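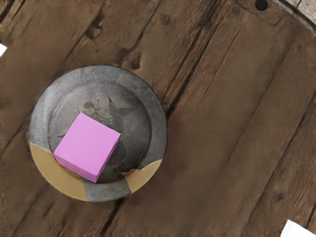

Home Explore Notifications Messages Lists Profile More

Third week of the Flerkness trial. The pitch from Idadeo is that you practise your pick-and-place jobs in their simulator, then send them to a real arm and they just work. I have some doubts. Thread.

The task I keep going back to is the pink cube on the grey plate. It's the second one in their starter pack and the sales page leans on it pretty hard.

Credit where due, the plate looks good. Speckled surface, worn rim, a faint bird or butterfly thing printed in the middle. Somebody had fun with that. The cube is a flat pink block with no texture at all.

Which bugs me, because the cube is what you're picking up. All the love went into the crockery and the floorboards or tabletop or whatever that brown wood is meant to be.

Also the tan patches on the plate. Cardboard colour, ragged edges. I asked support if they're deliberate clutter or a texture fault and got a link to the pricing page.

Their brochure says 292 "ready-made scenes". I opened 61 on Saturday. A lot of them are the same job with the colours swapped. Pink cube, green cube, you get the idea.

My own score on our bench arm: 25 tries with the policy trained in Flerkness, 11 clean lifts. Marianna Sadowski ran it on her Rutkowska arm and did a bit worse. Neither of us would pay for that.

To be fair, setup took me roughly 20 minutes, and the older Hivska kit ate a whole weekend. The docs are readable. The licence terms less so, check the bit on cancelling before you put a card in.

Someone asked if the lighting can be changed. There's a slider, but it's locked on the basic plan. Everything I've trained on so far is that same soft, even light. My garage has one bulb and a window.

Trial's up in March. I'll rerun the cube with my own textures before then and post the numbers, good or bad.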